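Home Forums Rules Search Log in

Lounge chairs for a shared room, keep or replace?

flinby_rd
We have a common room on the upper floor with gray carpet and yellow and black upholstered chairs. People leave their stuff on them all day. Coats, bags, blankets, whatever. There is money this May to either replace the chairs or buy a proper coat rack and some hooks. Not both. The chairs are 8 years old. What would you do?

Ravus
Hooks. People put coats on chairs when there's nowhere else to put them. New chairs will have coats on them by lunch.

Kratochvil7
Disagree. We put up 30 hooks in our building and they get used in winter and that's it. Everybody wants their bag next to them, and a hook by the door doesn't help with that. If the seats are worn, replace the seats.

flinby_rd
The seats are not that worn. The yellow shows dirt on the front edge where people's legs rub. The backs are fine as far as I can tell, when I can see them.

Azucena Ayala
Have you tried cleaning them first? A rented upholstery machine did all of ours in an afternoon. Do the carpet the same day while the furniture is out. Test the yellow somewhere hidden, because one of ours came out a shade lighter.

flinby_rd
Good idea on the carpet, it has a brownish look that I don't think it started with. Small things get left on it too and walked around for days.

This is how it usually looks, a yellow chair with black fabric over the back and seat, and more stuff piled up nearby. People tend to stand over by the windows. 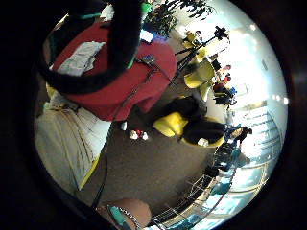
Kratochvil7 wrote back that standing by the windows has nothing to do with coats. People stand where the light is, and they'd do it with any chairs you bought. I'd still get different ones, in a dark color. Yellow was a mistake from day one in a room that gets shared.

Ravus
Yellow is fine. Dark gray chairs on gray carpet look like a waiting room at the dentist.

Kratochvil7
A clean waiting room, though.

kerkusside_mo
Get a low bench, the kind with an open shelf under it. We have one along a wall at Kerkusside and the bags go there without anyone being told. It holds 7 backpacks if they're not stuffed. Coats still end up on chairs but it's less.

flinby_rd
What did it cost? The quote I have for four new chairs is 1037 with delivery, so anything under that is possible.

kerkusside_mo
Don't remember. A lot less than that. It was secondhand and we sanded the top.

Azucena Ayala
I'd put the bench in view of the chairs. Ours was out in the hall at first and it stayed empty. People want to see their things.

Ravus
OK, a bench makes more sense than my hooks if they want things close by. I'd still add a few hooks above it for the long coats.

flinby_rd
Plan for now is clean the chairs and carpet, then look for a used bench. If the yellow doesn't come up I'll ask again about covers. Does anybody know if the machine rental places take the deposit in cash?

Azucena Ayala
Mine wanted a card.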